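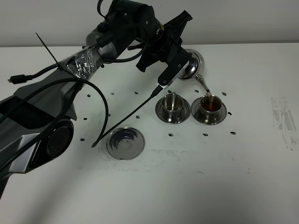

Tea being poured into a small metal cup on a round metal saucer.

Police in Clumow open case over councilman's market speech

I was halfway through my lunch on Sun 19 July when my phone started buzzing, and it didn't quit until supper. By then half of Clumow seemed to know that a complaint had been filed against town councilman Marcelino Aguiar, and the other half was asking me what he'd said!

So, what I've got so far. The complaint comes from Aranka Gulyás, a retired notary who ran against him in January and lost by 289 votes. She says that in a speech at the Panow road market he called the district election board "a nest of thieves" and told people to go and "empty it out." Her three-page filing argues that this insults a public body and amounts to a call to break the law. The police have registered the case, and the duty officer I spoke to said a first round of statements will be taken this week. He wouldn't tell me who's on the list (I asked twice).

Aguiar called me back pretty fast, which he doesn't always do. He doesn't deny the "thieves" part. He does say "empty it out" was about voting the board's backers out of office, and that anybody who was standing there knew it. "I've said the same thing at 30 meetings," he told me. "Now it's a crime?"

I've listened to the recording, or the piece of it that's going around anyway, which runs 80 seconds and starts in the middle of a sentence. You can hear both phrases. You can also hear a lot of wind and somebody selling peaches, and I couldn't make out what came between the two. Gulyás says she has a longer version and has handed it over to the police.

The part people keep bringing up with me is the law itself. The rule on insulting a public body goes back to a town charter from 1771, and it's been rewritten a few times but never dropped. A lawyer I know at the Farkas office thinks the insult count might stick with a fine, while the other one is a much harder sell. Aguiar's party, meanwhile, wants the whole thing thrown out and is planning a rally outside the Flinuvico hall.

The council hasn't suspended him and the mayor's office had no comment. I'll be at the station when the statements start, and I'll post whatever I can get.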